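How to write station rules for handheld-gripper recording that people will follow

Most rule sheets for demonstration recording are too long, and I don't trust them. The one we inherited at Hostley had 48 items, and half of them restated the others in a sterner tone. People signed it and went on doing whatever they did before. What follows is how I'd write one now, after cutting ours down to 9.

Step 1. Throw out anything you can't check.
"Operators should move naturally" is not a rule. Two reviewers will never agree on it. "Both grippers start open and outside the container" is a rule, and a reviewer can settle it in a second. Go down your sheet with a pen and be rude.

Step 2. Fix the station before you fix the person.
Put tape where the table goes and leave it there. If a table drifts a hand's width over a week, no amount of operator training gets that back. The Orlandini checklist puts table position on page six, behind a long section on posture. I'd put it first.

Step 3. Give the cables a rule of their own.
Wired grippers pull. An operator who feels the pull will change the motion to suit the cable, and you end up recording that. Decide which side each cable leaves the table, write it down, and have someone do a full reach in both directions before the first take. Slack on the floor has to stay clear of the feet, which sounds obvious until you read a few incident notes.

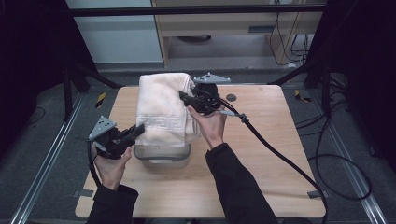 Do both grippers need to be touching the cloth before the lift starts?
Only if your task definition says so. Some teams want two-handed contact from the start, others allow one side to arrive late. Pick one and write it in a single sentence, then reject takes that break it. Mixing the two in one batch is the worst choice, and it's the one you get by default if the sheet is silent.

Step 4. Define "done" for soft items.
A box is in the bin or it isn't. Cloth is harder. A folded towel can sit on a container and hang over the sides, and one reviewer will pass it while the next one fails it. Say whether overhang counts. Say whether the fold has to survive.

Step 5. Be suspicious of pass rates.
Firnarov's viewer will happily show you a green bar over 2483 takes. All that bar tells you is that somebody pressed accept. Pull a handful at random every Tuesday, have a second person grade them blind, and look at where the two disagree. Those disagreements are your next edit to the sheet.

Step 6. Date every change.
Keretti files let you attach a rule version to each take. Use it. If you can't tell which rules a take was made under, you can't sort the old ones from the new ones later, and you'll be tempted to pretend the difference is small.

One page, large type, posted at the station. If it runs to a second page, go back to step 1.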